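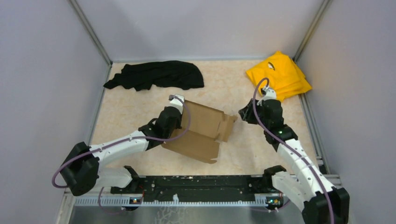
Hsin-yi Shih wrote that the parcel label for the Fakstead branch was still printing with the old return address, and that the courier had refused the collection a second time.

Ticket 590
Service: Tinex dispatch software
Raised by: Fakstead branch
Priority: Normal
Status: Closed

Initial assessment
The address was amended in the branch profile in September. Labels printed from the order screen show the amended address. Labels printed from the returns screen do not. The fault therefore lies with the returns template and not with the printer.

Actions taken
09:20 -- Returns template opened. The address was found typed in as fixed text on line 4.
09:45 -- Fixed text removed and the branch address field put in its place. Test label printed; address correct, but the postcode ran over the barcode.
10:30 -- Address block narrowed to 170 points. Second test label printed and scanned without error.
11:10 -- Queue of 269 unsent labels cancelled and reissued. The branch was asked to destroy any copies already printed.

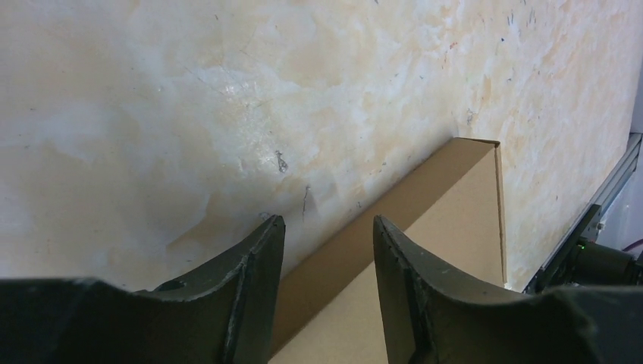
Plain brown carton, no label on the two faces shown.

Reply from Wenceslao Escobedo
The courier has accepted the reissued labels. Please confirm whether the Drosodia branch uses the same template, as its address will change shortly.

Response
Drosodia uses a separate template, which also contains fixed text. A new ticket has been opened for that work. Ticket 590 is closed with the agreement of the branch.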